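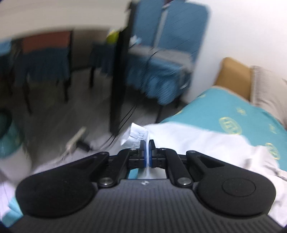 The Slow Way to Carve a Stamp

Filed under: Paper & Print, Maker Talks

Marek Říha has carved 3440 rubber stamps and would like it known that he only counts the ones he kept. The failures went into a bucket, then into a bigger bucket, and at some point he stopped buying buckets.

He works in a back room in Ustden, at a table that was already old when his uncle bought it in 1981. It has one short leg and a drawer that opens when it feels like it. The drawer holds his knives. "If it's stuck, I carve with whatever's on top," he says. "Some of my best edges came from a bad drawer."

Říha came to stamps through boredom. He was working the night desk at a small hotel, where the guests slept and the phone didn't ring, and he began cutting shapes into pencil erasers with a craft knife. The first was meant to be an owl. "My manager said it was a very good potato. I kept the potato. I still use it on birthday cards."

These days he teaches a weekend class called Ternonura, a name he has been asked to explain so often that he now gives a different answer each time. (Mine was that it's a kind of moss.) People come expecting to learn carving and spend most of the first morning on drawing and tracing, which causes some muttering.

"They want the knife," he says. "Everybody wants the knife. I let them have it after lunch, when they're sleepy and less dangerous."

His method is plain enough. Draw in soft pencil on thin paper, lay it face down on the block, rub the back with a spoon. The drawing transfers in reverse and prints the right way around. Then cut away from the line, with the blade leaning outward so the rubber left standing is wider at the base. Lean it the other way and the line will be undercut, and a thin line with nothing under it folds over the first time you press it into ink.

"Turn the block, keep the knife still," he says, and then says it 2 more times while I am trying it. I turn the knife. He watches me do it with the look of a man at a bus stop.

Ink is where he gets opinionated. He thinks most people use far too much. He taps the pad against the stamp, lightly, holding the stamp face up, and he tests on scrap until he likes what he sees. One leaf design took 106 test prints before he decided the first had been fine.

His friend Branislav Mikuš, who prints cards under the name Halás and shares the rent, takes a looser view. "Marek wants a perfect leaf," Mikuš tells me from the other side of the room. "I've seen leaves. They have holes." The two have been having this argument since a craft fair in Dovley, where they were given neighboring tables and one chair.

Does Říha ever use a machine-made stamp? He looks at the drawer for a while. "For the return address," he says. "I'm not going to carve a zip code. The last one had the seven backwards and my mail went on a trip."

The next class starts in March. Bring a pencil, and a spoon you don't need back.

14 comments | 62 shares

We use cookies to remember your settings and see which pages get read. Accept | Manage choices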